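Jenari opens washing-up corner to households ahead of the autumn moves

JENARI, July — The Naseri Housing Trust has opened a permanent washing-up and drying display at its advice centre in Jenari, for the use of tenants who are setting up a kitchen for the first time or moving into a smaller one. The display was fitted out with a grant from the Dirkico Foundation and is open to all households on the Trust's books, free of charge and without an appointment.

The new corner replaces the printed leaflet that the Trust has handed out with keys for many years. Tenants told the Trust in its last survey that the leaflet was hard to follow and that they would sooner see crockery set out in a rack at its proper size. More than 1000 households replied to the survey, and the drying and storing of dishes in small kitchens was among the subjects they raised most often.

The Trust manages homes on 13 estates. In many of them the kitchen worktop is short, with one sink and little clear surface beside it, and a rack that is filled badly can leave no room to prepare food. The display deals with that single question. It has a veined grey surface with textured red walls on three sides, a black wire rack, and a small stock of everyday bowls and other pieces, chosen in mixed colours and patterns so that visitors can follow which item has been placed where. The setting is compact by design, and the Trust does not intend to enlarge it.

Visitors are asked to work to the following order, which the Trust has adopted as its standard advice:

Clear the surface next to the rack before the first dish is washed. Small things that have gathered there, such as pens and packets, go into a cup or bowl of their own and are moved to one side.

Place the deeper pieces at the back of the rack, tilted or on their sides, so that water can run out of them.

Stand plates upright between the wires.

Keep patterned or delicate bowls apart from one another. If there is no space left, a bowl may wait beside the rack until there is.

Leave the sponge or scouring pad out of the rack altogether.

Empty the rack before the next meal is prepared.

The washing-up corner at the Jenari advice centre, with the black rack and a selection of the bowls:
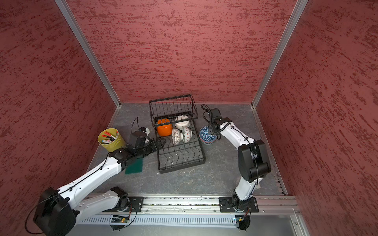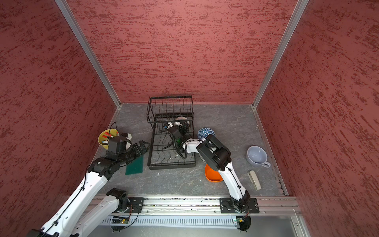
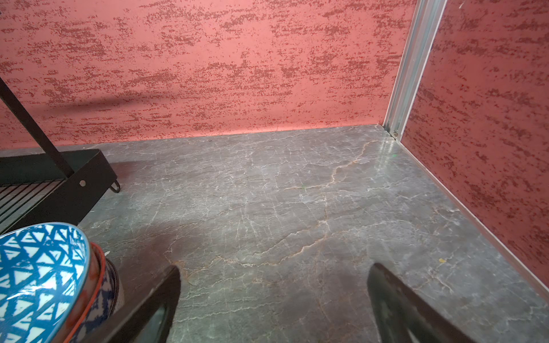
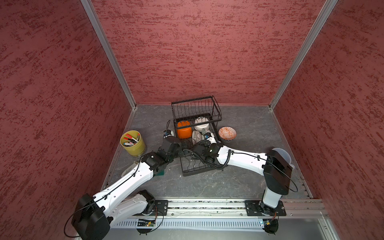

Drinus Tenants' Association has welcomed the opening, while asking the Trust to go further. In its written response the association said that the advice on deeper pieces was sound and would be of use to its members, but that many of them have no space for a rack of any kind and dry their dishes on a folded towel. It asked that the same care be given to those homes, "including the ones where the only free surface is the top of the fridge", and said it would like to see a narrower rack tried out alongside the present one before the winter.

The Trust has accepted the second of these requests. A narrower rack will be placed on loan at the centre from October, and visitors will be able to try both with the same crockery. Advice on drying without a rack is being prepared and will be sent to the association in draft.

The display will also be used in the Trust's induction sessions for new tenants, which last 2 hours and cover heating controls, refuse collection and the reporting of repairs. The kitchen part of the session has until now been given as a talk. From this month those attending will take turns to load and empty the rack, in groups of no more than 4, and will be shown how to return each piece to a shelf with the heaviest at the bottom. Children may take part if they are with an adult.

A spokesperson for the Naseri Housing Trust said: "The questions our tenants bring to us are very often small and practical ones, and they deserve a proper answer. A kitchen that is easy to keep in order is a matter of daily comfort. We are grateful to the Dirkico Foundation for its support, and to the tenants who took the time to tell us that the old leaflet was not doing its job."

The Dirkico Foundation said that it had been glad to support a modest proposal with a clear purpose. The grant covers the fitting out of the corner, the crockery and its replacement when pieces are chipped or broken. It does not cover racks for individual homes — tenants who need help with the cost of kitchen goods should apply to the Trust's household fund in the usual way.

Old copies of the leaflet remain valid as regards hot water safety and the care of worktops. The section on drying dishes has been withdrawn. Tenants who would like the new advice on paper, in large print or in another language may ask for it at the desk or by telephone.

The advice centre is open from 9.30 am to 4 pm on working days. There is step-free access from the car park, and the display can be reached from a seated position. Groups wishing to visit together are asked to give notice to the front desk.

Notes to editors

The Naseri Housing Trust lets and maintains homes for rent in Jenari and Drinus.

Requests to visit the washing-up corner should be made to the Trust's press desk at the Jenari advice centre.

ENDS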